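# Visit notes: Treditico, Irkstead site

Treditico cleans and resets serviced apartments under contract. The Irkstead site handles training and scheduling, and since January it has also run the robot trials, in simulation only. Our group came over from Polville in the morning. Natnael Adugna, who moved from shift supervisor to trial lead, took us through the operator room. The simulation software is called Sinaga.

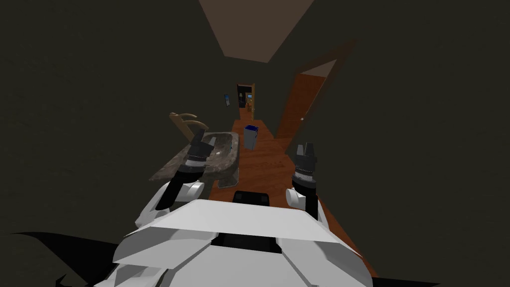 The first change is in the job descriptions. Two supervisors and four cleaners now spend part of each week writing and checking tasks, and their room quotas have been cut to match. Checking is mostly about clearances and order of work. In the corridor run, one arm is up over the vanity counter near the faucet, and the small blue-rimmed bin stands on the wood floor just beyond. A cleaner would walk around that bin without thinking. In the task file its position has to be stated, along with a rule for when it has been moved. The cleaners supply these rules. Adugna said the first drafts, written by engineers alone, left most of them out.

Each run is logged and scored by a person. The log stood at 2,449 runs when we visited. Scoring a run takes about 2 minutes, and operators work in blocks of 50 minutes at the screen, then go back to other duties. The block length was set after complaints of eye strain.

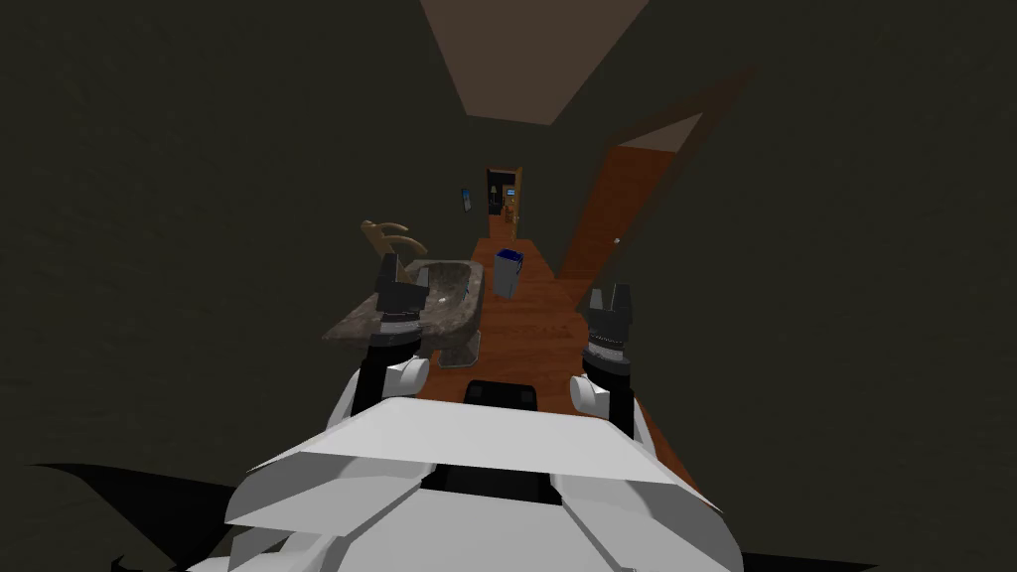
Does the work on the screen pay the same as floor work? It pays the floor rate plus a small hourly supplement, and the supplement counts toward overtime.

Small objects take up a large share of the scoring time. With a slender rod such as the teal one with the purple tip, the scorer looks at where the fingers close, how far the rod leans, and what stands close by. Severin Zürcher, who handles grip settings, keeps a separate sheet for these and updates it by hand. 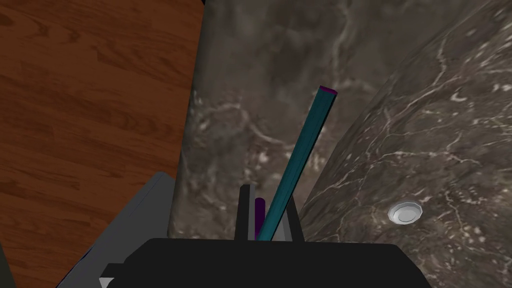
## Staffing and training

Training is 60 hours, paid, and split between the operator room and the apartments. No cleaning posts have been cut so far. Adugna would not commit beyond the current contract - a fair answer, though several in our group had hoped for more.

The cleaners we spoke to had two complaints. Scoring is done alone, and they miss working in pairs. The task files also use engineering terms for ordinary things, so new operators keep a handwritten glossary taped beside the keyboard.
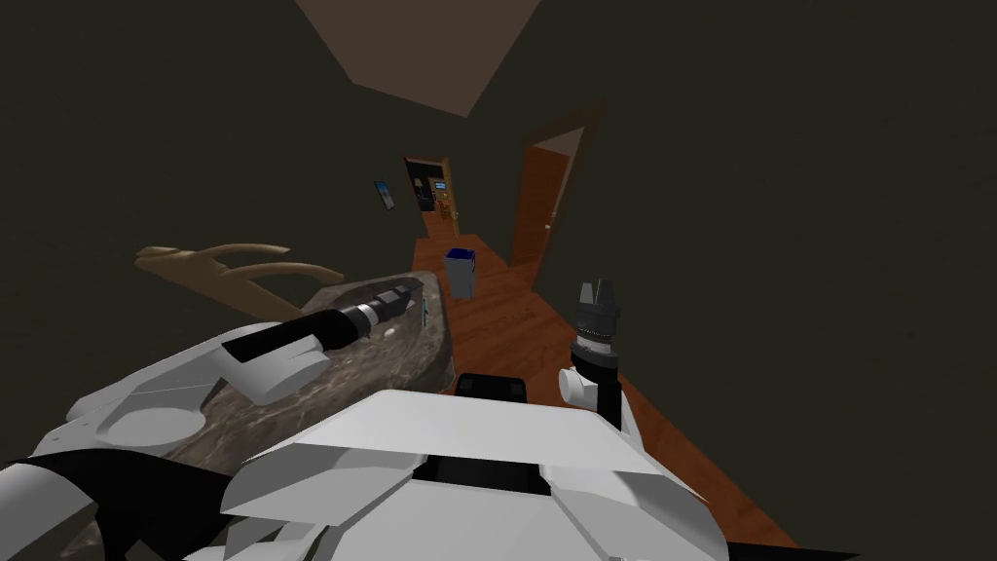
A third point came up over lunch. When a task file is revised, the people who scored the earlier version are not told what changed, and they find out at the next run. Zürcher agreed that a short change note would fix it and said he would draft a form.

Still open for our own site: who signs off on a task file, and whether scoring hours count toward seniority. Adugna is sending the Irkstead wording on both.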